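Teleop notebook, Monura bench
10 December 2020
Bowl task, demos by remote control, wrist view
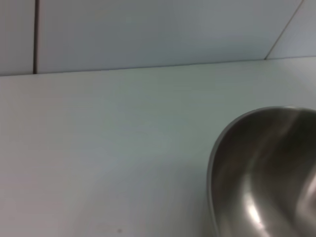
Carried on with the set started in October. Task definition unchanged: approach the steel bowl on the counter, grasp at the rim, lift, shift left, set down. Operator works from the wrist view only, no overhead feed.

60 episodes attempted before lunch. Five thrown out: two operator resets, three where the grasp closed on the outside of the wall and rode up over the lip. Kept those three in a separate folder in case Whitfield wants failures.

Main difficulty is depth. White counter against white tile gives the operator very little to judge height by. The seam along the back and the grout lines are the only straight references, and they are no help once the wrist pitches down. Rim highlight is the best cue. Inside of the bowl is worse – the reflections move with the wrist, and I twice read the bright streak as an edge and corrected toward it. Expect a policy to do the same if we don't vary the light.

Changes made during the session:
Master-to-arm scaling dropped for the last 200 mm of approach. Slower, but far fewer corrections at the rim.
Clutch moved to the left pedal. Right pedal was being hit by accident.
Start pose now randomized in yaw. Bowl partly out of view at start is allowed; the operator has to search for it. The Clunlow set always began with the bowl centred, and the policy trained on it never learned to look.

Tried hand guiding for comparison, arm in gravity comp. Paths are smoother and each demo is shorter, but my forearm kept getting into the view, so those can't go in with the rest. Could replay the joint trajectories with nobody near the arm and record the camera then. Rosden scripts should handle it, not tested.

Lag on the video link felt worse after the restart. Not measured. Log timestamps next time, both ends.

To do: matte mat under the bowl for half the episodes, second lamp from the left, re-zero wrist before starting.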